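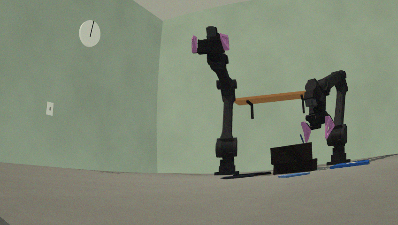 ## Lower bowl sightlines after the Atville renovation

**rezende_n**

I have season seats at Atville, section 32, row 14, third base side. The club rebuilt the lower bowl in October and I went to the open house to check it. They raised the field wall padding (Duranex panels, the tall version) and left the first eight rows at the old grade. From row 3 I could not see the chalk line in the left field corner while seated. From row 14 I could.

Has anyone measured the riser heights? The plan sheet on the concourse lists one figure for the entire bowl, and I don't believe it applies to the front rows.

Natanael Rezende

**infieldfly_bq**

The plan sheet is wrong, or at least simplified. Risers in the front rows are 7 inches, then they step up behind the cross aisle. I put a tape on four of them. The tread depth is the same everywhere, 33 inches.

With a flat rake like that, the wall height controls what you see more than the row number does. Every inch on the wall costs you several feet of warning track.

**Benedito Magalhães**

I disagree on the wall. The old padding was faded and compressed, but the top rail was at the same height. I sat in row 5 for six seasons and never saw that corner. What changed is the netting. It now runs to the foul pole, and the support cable crosses right at eye level for rows 2 through 6.

**rezende_n**

The cable is a separate problem. I was looking under it.

**infieldfly_bq**

Benedito, the top rail was replaced. The old one was round pipe, and the new one is a flat cap with the panel lapped over it. That adds 3 inches on the field side. Check any photo from before the work, the distance tag (228 at the bend of the side wall) used to sit right below the pipe.

**Benedito Magalhães**

I will check. If it is 3 inches I withdraw the point about the rail, but I still rate the cable as worse.

**coldbleachers**

For comparison, Buldale has the same tread depth and 9 inch risers from row 1. Sightlines there are clean down both lines. The cost is a steep walk down, and they had to add a handrail in the middle of every aisle, which blocks the view of the plate for the two end seats. Pick your problem.

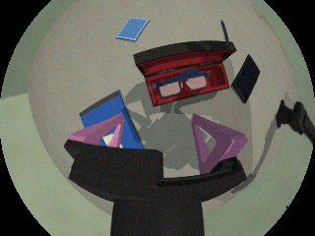 **majumder_end**

Aisle rails at Buldale stop at row 10 now. They cut them back last season, so the end seats above that are fine.

I would not use Buldale as the model anyway. It has 49 rows in one deck and the back third is under a roof that hides every high fly ball.

**coldbleachers**

Didn't know they had cut the rails. The roof only matters from row 38 up.

**rezende_n**

Back to Atville. The ticket office told me 500 seats are being reviewed for an "obstructed" label - no list of sections yet. If you are in rows 1 to 6 past the dugout, ask before you renew. I asked for the riser drawing too and was told to put it in writing.

**infieldfly_bq**

Ask for the section cut through the wall as well. The riser drawing alone won't show the rail cap.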